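Recording kitchen demonstrations in simulation

These are the steps we use to collect examples for the counter tasks. They assume the Jutach simulator is installed and the MacRitchie kitchen loads without errors.

1. Load the kitchen and pick a task. Write the instruction in one short sentence, the way a person would say it. Keep the same wording for the whole batch.

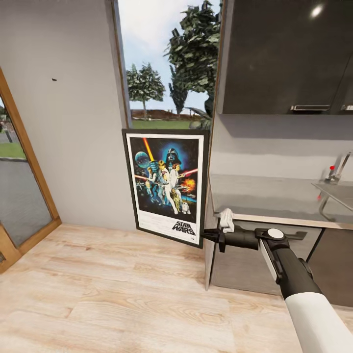 Start with slow moves and no recording. Ten minutes of practice saves a lot of deleted episodes later.

2. Set up the views. Save at least one room view and the gripper view for every episode, and check that their time stamps match. Turn on reflections and shadows if the final model will have to deal with them.
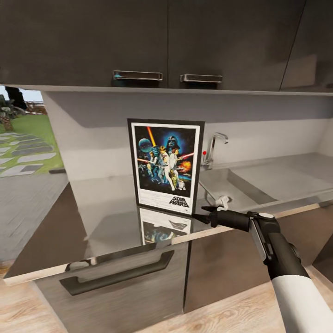
3. Record the batch. We do 50 episodes per task before changing anything. Press save at the end of each one, then reset. Mark failures as failures and keep them in a separate folder.

4. Check the gripper view. Play back every episode at double speed. Throw out any with dropped images or long pauses at the start.

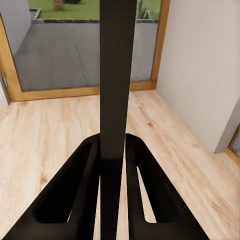 Kekeli Asamoah writes that 50 was too few for her cloth tasks, and that results only settled down at 372. She also trims pauses with a script instead of deleting the episode.

5. Export. Use a batch size of 64 for the first training run and leave the other settings alone.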